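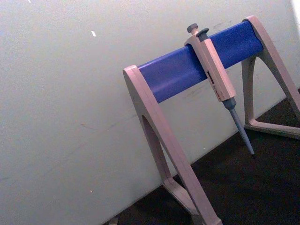 I made the lentil soup again, the one with red lentils, carrots and a spoon of tomato paste. It takes 40 minutes if the onions are already chopped. I use 2 bay leaves and take them out before blending. This time I bought the cumin at Rosell and it was stronger than my old jar, so I cut it back. 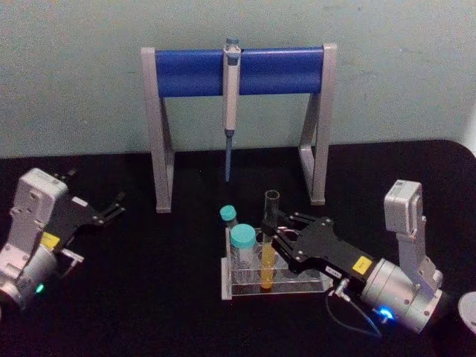 Chmielewska wrote under my last soup post that lemon should go in after the pot is off the heat. I tried it and will keep doing it that way. The soup fed us for two dinners and I froze the rest.
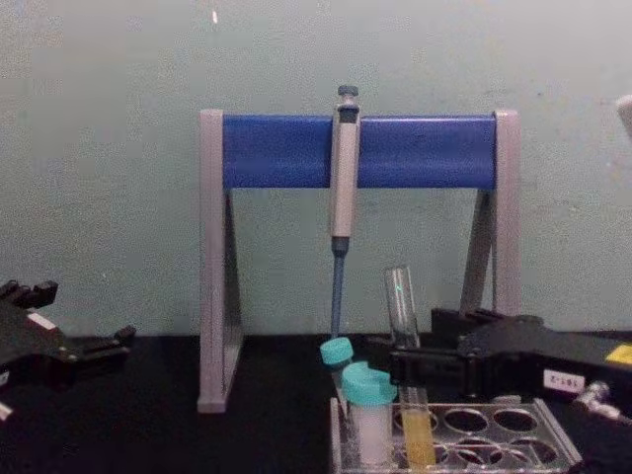

Blue crossbar, black tabletop

Next I want to try it with barley.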